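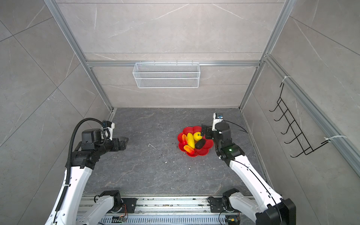 **Category:** Student robotics projects

The **Plomitz Bimanual Project** is a student project in robot manipulation, carried out as part of the practical course in automation at the Plomitz technical school. Participants program and train a pair of robot arms to handle small household objects, chiefly dishes and items of produce. The project was established as an elective and later became a regular part of the course. It is open to students who have completed the introductory unit on motors and control.

## Organization

The project admits 14 students each year. They work in pairs, and each pair is responsible for one task from its first plan to its final demonstration in May. Instruction takes place over 16 weekly sessions. The early sessions cover safety, joint limits and calibration; the later ones are given over to work at the cell.

Software for recording and replaying arm movements is based on Clendila, a package written by former students of the school and maintained by the current group. Each pair keeps a written log, and the logs are retained for the use of later classes.

## Equipment

The work cell, known within the school as Dobos, holds two white-and-black arms mounted side by side on a platform of slotted aluminum profile. Each arm ends in a black two-fingered gripper. The walls of the cell are finished in gray marble-patterned tile, and aluminum rails along them carry a white wire mesh basket and a black wire rack with hooks. Both fixtures are used in the more advanced tasks, in which objects must be placed or hung away from the floor of the cell.

## The produce task

The best-known exercise of the project is the produce task. A red flower-shaped dish is set out with several pieces of different shape and color, and the arms must pick up a named piece without disturbing the others. Close grouping is part of the difficulty — a gripper that opens too wide will push a neighboring piece out of place.

Students are asked to approach from above, to close the fingers evenly on both sides, and to lift only after the grip has been checked. Rounded and tapered pieces are considered harder than long ones, and the yellow lemon-shaped piece is commonly assigned as a first test of a new program. 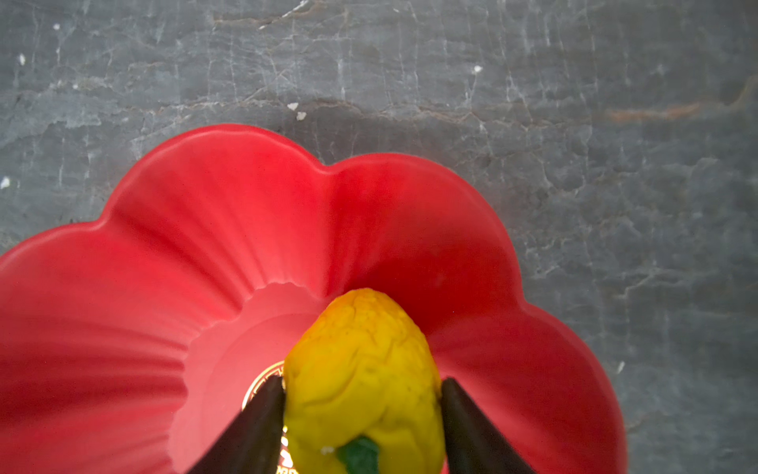 *This page was last changed on Sep 19, 2025.*

## Assessment

Each pair is graded on a maximum of 100 points, divided among the demonstration, the written log and an oral review. Points are deducted for dropped pieces and for contact between the two arms. A pair may repeat its demonstration once — the higher result is recorded.

In the most recent course year the group logged 832 attempts at the produce task. Failed attempts are kept in the record together with successful ones, and students are expected to discuss both in the oral review.

## Related activities

Selected pairs present their work at Civiver, a regional meeting of school and college automation clubs. The project also holds an open session for prospective students, at which visitors may observe the arms from outside the cell.

## See also

- Clendila (software)
- Civiver meeting
- Robot end effector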